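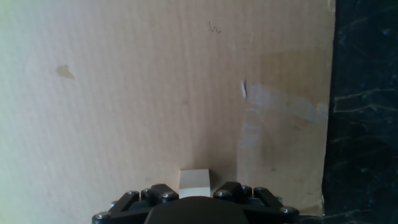

Visit to the Elmont student manipulation project, 18/10/2025

The project runs out of two rooms on the ground floor of the engineering wing at Elmont. Visitors were let in through the side entrance and given a one-page schedule, which was already behind by the time our group reached the first bench. I went mainly to see how the students handle data and grasp evaluation on a small budget, and most of these notes concern that.

The class is taught by Bogdan Wysocka and is in its second year. Students work in pairs. Each pair writes its own controller for a shared arm, and all pairs are graded on the same task: pick up a small block, move it to a marked spot, release it, return to the start pose. A run that needs a hand on the block is scored as a failure. The pass mark is 90 successful runs out of 100.

The gripper is a two-finger linkage type with a camera at the wrist. Wysocka prefers the wrist view for this course. The fingers stay in the same part of the picture whatever the arm is doing, so students can check alignment by eye before they trust their own detection code. The drawback is that the housing hides the target in the last stage of the approach. Most pairs store the last good position and close on that. One pair had tried slowing the approach instead and lost time without gaining any successes.

Tatu Kimaro, a student in the class, took us through the logging software, named Trisomum. It writes joint positions, gripper width and the camera stream against a single clock. An earlier version kept two clocks and the August recordings had to be thrown out. The current set holds over 1000 runs. Failed runs are kept and tagged by cause: missed, slipped, pushed, or stopped by the operator. The tags are entered by hand after each run, and Kimaro admitted that "slipped" and "pushed" are not applied the same way by every pair.

I asked about pale blocks on pale backgrounds. Color thresholds do poorly there, and glare from packing tape makes them worse. The pairs using edges did better – but corrugated board gives them false vertical lines under side lighting.

The Dallwood club had a table in the second room with a line follower and a parts list. The talk on the Kaneko cup was moved to the end of the afternoon and I missed it. Parking is behind the wing, and the side entrance has a step.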